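Wamel striped bed sheet, single size: my review after two months

I bought this sheet in August from the Fedix online shop. The price was 21 with delivery, and I waited nine days for the parcel. I chose the wide stripes in aqua and white. There was also a gray version, but my room is already dark enough and I wanted something light.

First, about the cloth. It is a cotton mix and it feels smooth, a little stiff before the first wash. After the second wash it became softer and I liked it much more. The color did not go into the water, and I washed it together with white pillow covers, which was maybe not so careful of me. Nothing happened to them.

The size on the package is for a mattress of 105 cm wide. Mine is a bit narrower, so I have extra cloth on the sides and I can push it well under the mattress. It is a flat sheet, without elastic. If you move a lot in your sleep, you will have to pull it straight in the morning. I had before a fitted sheet from Korkness and it stayed in place better, but its elastic became weak in less than one year, and then it was worse than a flat one.

I use my bed also as a table for clothes. I do not have space for a real folding table, so everything from the laundry comes here first, gets sorted and then goes to the closet. For this work I can recommend the stripes. They are straight and wide, and when I fold a shirt I put the edge along one stripe and the fold comes out even. Dark clothes are easy to see on the pale color, also the small threads and hair that they leave behind.

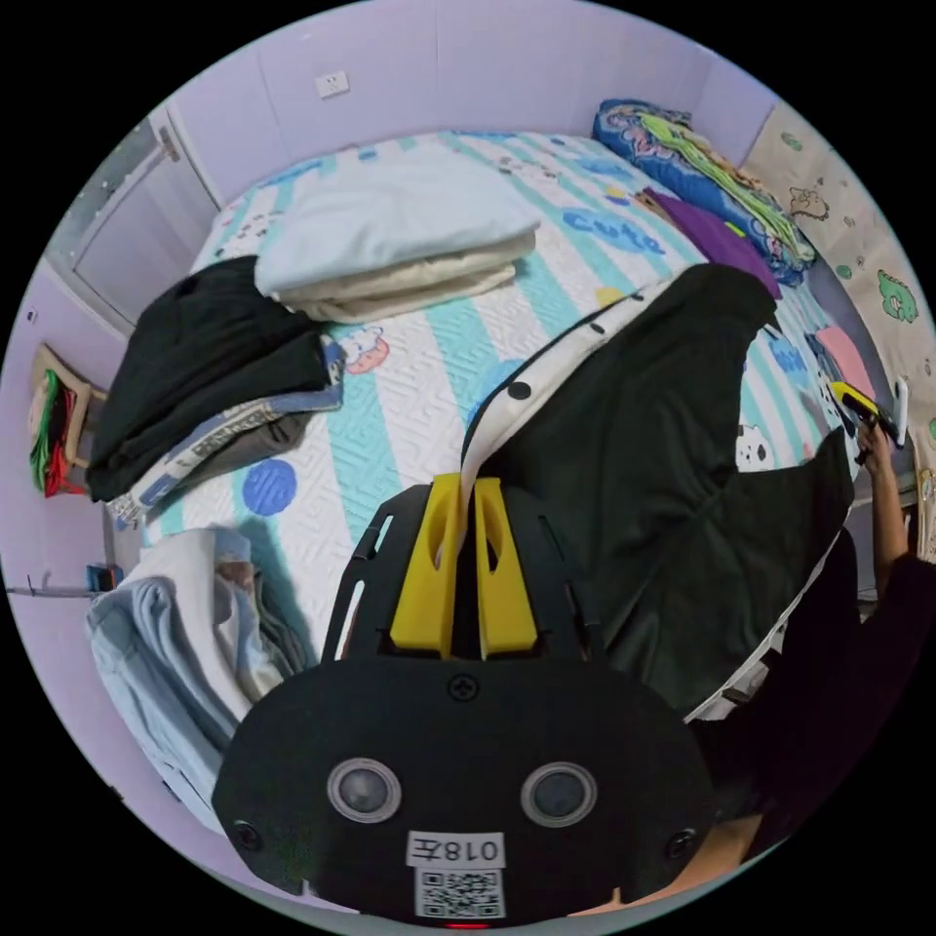 This last point is also the weak side of the sheet. After I fold dark things I must shake it or go over it with a brush, and on the white stripes you notice every bit of dust. With my old Gilani sheet, which was brown, I never thought about this.

It wrinkles, too. Ironing helps for one evening only, so I stopped ironing it. If I hang it straight on the line and take it down before it is completely dry, the result is good enough for me.

The stitching on the short sides is clean. On one long side I found a loose thread of nearly a finger's length, I cut it and it did not open more.

I would buy it again, but I would take two at once, to have one on the bed while the other is in the wash. Four stars from five.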